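Lolutia play kitchen table set
Last updated: 18 August 2024

The Lolutia set is a tabletop play kitchen for nurseries, playgroups and home use. It comprises a toy toaster oven, a colander, crockery and play food, and is supplied with the white table or without it. The oven has a black body with a steel-coloured front, a glazed door with a long vertical handle, and 2 control knobs.

Crockery is in pale green, blue and grey-pink tones. Food pieces include a red sauce bottle and a strawberry. Pieces may be bought singly under the Wunderlich spares scheme.

Laid out on the white table:
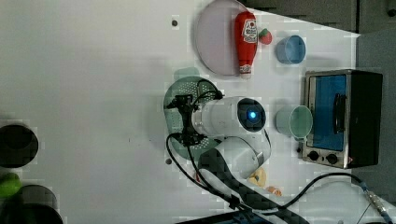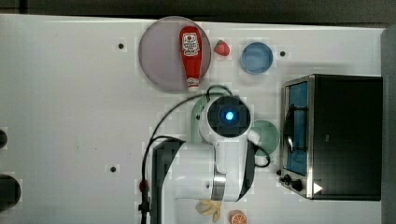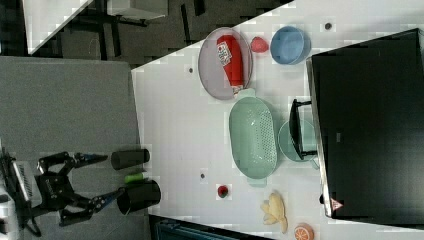
Cleaning: wipe the crockery and food with a damp cloth and mild soap. Do not put any part in a dishwasher. The oven should be wiped on the outside only - water must not enter behind the knobs.

Placement: stand the oven on a level surface with the door free to open fully. Allow 15 cm of clear table in front of it.

Guarantee: 2 years on the oven, covering the door, handle and knobs. Play food is excluded. Claims go to Myrtle Brannigan at the Uduvell depot, with the order number and a short note of the fault.

Delivery is in 2 cartons if the table is ordered. The next price review is in March.

Related items
Dalevus play sink
Lolutia fruit and vegetable pack
Lolutia storage crate with lid
Wunderlich spare knobs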